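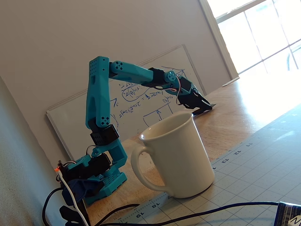
Page last changed: September 3, 2018

How do I write an exhibition history when most of the shows were small?

Posted by Demyd Harasym

Hello to everyone. I finished my degree in fine art in May and I am now applying for a studio place at Ouali. They ask for an artist CV of one page and a biography of 90 words. I work mostly in printmaking, and also I make small paintings on paper.

My problem is the exhibition list. I have my degree show, one group show in a café in my home town, and two open studio weekends in the building where I shared a room with other students. I have also one work that was accepted to an open call at Drorkska, but the show was later moved to another year and I do not know if it will still happen. Can I write it? And should the café be there at all? A friend told me that a café looks bad and it is better to have a short list. Another friend told me that an empty CV looks worse.

For the biography I wrote that my work "explores memory and place". My teacher put a red line under this and did not write why. English is my third language, so maybe it is a language mistake, but I think it is something else.

I would also like to know if the degree show goes under education or under exhibitions. I have seen both. Thank you for your time.

Koen Dijkstra

I sat on the selection for a shared studio building for some years (a different one from Ouali, so please check their own rules first). I will try to answer in the order you asked.

Open call at Drorkska: you may write it, but only if you write clearly what it is. Put the word "forthcoming" after the title, and no year if there is no confirmed year. Before you send the CV, write a short e-mail to the organizers and ask if your work is still selected. If they do not answer before your deadline, I would leave it out. People in small art scenes know each other, and it is unpleasant when a panel member asks about a show and you cannot say anything about it.

Café: keep it. Write the name of the exhibition, the name of the place, the town and the year, exactly as you write the others. You do not need to add "café" if it is not part of the name, but do not call it a gallery either. When you have more shows, it can go, and then the heading becomes "Selected exhibitions". At this moment I would use only "Exhibitions".

Open studios: I would put the two weekends on one line, with the years together. Some people make a separate heading for this. With two entries I find it too much, the page begins to look like a form with empty boxes.

Degree show: under exhibitions. Under education you write the degree, the school and the year of finishing. If you received a prize or a grade that you want to show, it can stand there, after the degree.

About the red line, I don't think it is a language mistake. The grammar is correct. But in one round of applications I read this same sentence, or its close cousin, many times. Which place? Whose memory? If your prints are of the staircase in your grandmother's building, write staircase. You have only 90 words, so two or three concrete nouns will help you more than the theory. Also write what you make in the first sentence. I have read biographies where I came to the end and still did not know if the person paints or makes films.

One more thing – newest first in every section. It is a small point, but a list that goes in both directions is tiring to read.

Chantelle Nkosi

just put everything, they spend a minute on it anyway. what matters is the images. my first CV had a school mural on it and I still got a place at Rana

Yeison Usuga

I agree with Koen Dijkstra on most of it, but I would write the biography in the third person, even if it feels strange at first. Ouali may copy it directly to their website or to a wall text, and then "I" has to be changed by somebody else, who can make mistakes in it. If their form says first person, then of course follow the form.

Also keep a long version of the CV at home, with every show, the addresses and the names of the people who organized it. From this you cut the one page each time. I did not do this in the beginning, and later I had to search in old e-mails for the title of a group show from my second year. I never found it.

Demyd Harasym

Thank you all. I wrote to Drorkska this morning and I changed the first sentence. It says now that I make etchings of bus shelters, and this is at least true. The café stays.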